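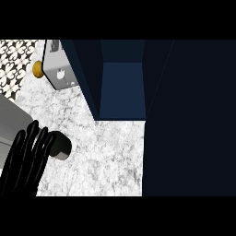
Civil defence evening at the leisure centre -- anyone going?

grebe_and_sons
Leaflet came through the door saying the council is putting on evening sessions in April. First aid, what to do if the power goes, how to read the siren codes. Names to be put down by the end of the month. Is this worth two hours of my life or is it a man with a slideshow?

Pellow72
It's a man with a slideshow. I went to the last lot. The man was Byung-chul Ji and he was very good, but there was definitely a slideshow.

marrowfat
My view is that if things get bad enough to need it, knowing how to tie a sling isn't going to trouble the other side's tanks much.

Pellow72
It isn't meant to trouble tanks. It's meant to stop you bleeding on the carpet. He did say that, more or less.

tidewrack
I did the full weekend version last year. 80 of us signed up and 12 were still there by the second afternoon, when they got on to moving casualties down a stairwell. Best bit of the whole thing and most people had gone home for their tea.

grebe_and_sons
So that's a yes from tidewrack. Do you have to be fit?

tidewrack
I'm 61 with one good knee. I was mostly the casualty.

oldsignals
Have to disagree with marrowfat. Every country that has had to do this in a hurry wished it had started earlier. You don't train people the week the troops turn up on the border. By then the roads are full and the chemist has run out of everything.

marrowfat
I never said don't train people. I said don't train them in a badminton hall and call it national resilience. The leaflet says there are 3627 shelter places in the borough. I looked up the list and 1138 of those are in the car park under the old Wirkex building, and that floods when it drizzles.

oldsignals
Then write to the council about the car park.

marrowfat
I have. Twice. They thanked me for my interest in parking.

hen_harrier
Can I ask a sensible question? My lad is 16 and wants to go, mainly I think because he's been watching clips of people crawling about in woods with wooden rifles. Will he be disappointed?

Pellow72
Very. The nearest thing to a weapon was the laminator.

tidewrack
Take him anyway. They do radios in the second half and the younger ones picked it up far quicker than I did. Mine is a Tradetti wind-up and I still can't find the long wave.

oldsignals
Bottom left, the switch with no label on it. You have to hold it in while you turn the dial.

tidewrack
Well I'm blowed. Thank you.

hen_harrier
I'm a bit uneasy about the whole thing, to be fair. Do we want teenagers getting used to the idea? I remember the booklets when I was at school and I didn't sleep for a week.

marrowfat
Finally, someone on my side.

hen_harrier
I'm not on your side, I just don't like it.

grebe_and_sons
Right, I've put my name down for the 7pm one. Does anyone know if there's parking?

marrowfat
Under the Wirkex building. Bring wellies.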